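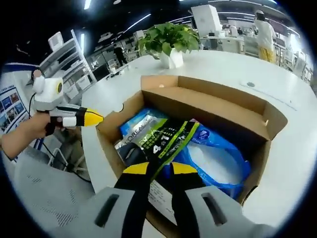 The Skokard Office of Domestic Readiness received Case 1014 on 24/03/2018. The applicant, the firm of Drisent, asked that its machine, Leka, be certified as fit to unpack a household delivery without help. Mingxuan Du was appointed examiner. The rules required a plain cardboard box, goods lying as they fell, and a person's hand to set the standard. Du placed the box on the round table by the potted plant and read out the contents as the rules directed: a light blue package, a long black and green one marked 4合1, a bright blue bag of something white, and a sheet of paper.

"The sheet is to be kept," said Du. "The Office has always held that a chore includes the paperwork."

Leka took hold of the black and green package, considered it for 16 seconds, and put it back where it had been.

"Is that a refusal?" asked the clerk.

"The form allows for completed and not completed."

Drisent's representative submitted that the earlier model, Tomo, had needed 300 seconds to reach the same point. Du entered this under Remarks. The bright blue bag was then attempted, and released at once.

In July the Office wrote to the applicant. Certification was deferred. Leka was invited to return, with a fee of 200, and the sheet of paper was enclosed.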